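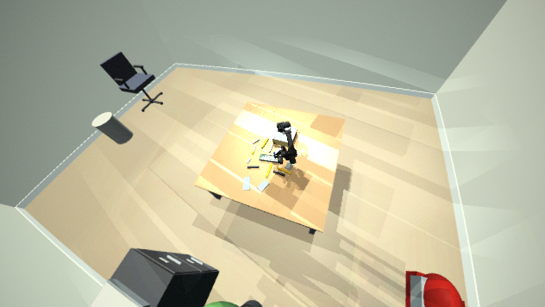
3 Apr 2023, dye bench

Back at the madder again. The March skeins have all been out of the window for a week and I finally laid them next to the ones that stayed in the drawer, so I want this written down before I forget which tag is which (again).

Short version: the alum-only skeins went a bit brick-colored, the ones with the cream of tartar held up much better, and the one I did in the rusty pot is brown. I knew it would be brown. I still like it.

Fuad Gashaw came over at lunch and thinks the window glass makes more difference than I give it credit for. He may be right! My side of the building gets the low sun straight in and his doesn't, so we've swapped a skein each and will look again when we both remember to.

Bath no. 16

100 g of wool, the Nodard two-ply, scoured last night and left in plain water. I weighed it dry this time. Last batch I weighed it damp, like a fool, and the mordant was way off, which explains the streaks on the outside of the skein (I blamed the stirring, sorry Fuad).

Madder was the tail end of the Pitedine bag, the coarse stuff. It smells like a cellar and gives a softer orange than the fine powder. I soaked it overnight in a jam jar and strained it through an old pillowcase instead of the sieve, and there was so much less grit in the yarn afterward that I'm never going back.

Heat: brought it up slowly and kept it under a simmer for 3 hours. Once it creeps past that point the browns come out and you can't coax them back in. The small hotplate runs hot on its lowest setting, so I kept lifting the pot onto the brick and back. Tedious, but the color at the end was the best I've had from this bag, a proper warm coral, even all the way through the ties.

Rinse water ran pink for ages. I gave up counting and left the skein in the bucket while I ate.

Things to fix

The labels. Pencil on masking tape is not surviving the pot. Fuad uses strips cut from a Tyvek envelope with knots for the bath number, and I'm stealing that.

The drying line sags in the middle and all the skeins slide together into a big wet clump. Needs a second hook, or pegs between.

The Nivora notebook with the old weld recipes is still missing. If you borrowed it, please put it back on the shelf over the sink, I won't be mad. I need the chalk amounts.

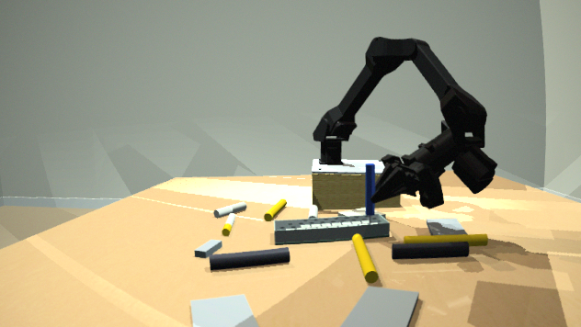
Next bath

Going to try the exhaust. There's plenty of color left in the pot and I hate pouring it down the sink, so 3 small skeins are going in tomorrow without any fresh madder: one plain, one with a pinch of chalk, one that I'll dip in iron at the very end. The Major sock yarn has nylon in it and always comes out paler, so I'm keeping it out of this one and using leftover Nodard.

Need to buy: more alum, a lid that fits the big pot, dish gloves in a size that isn't enormous.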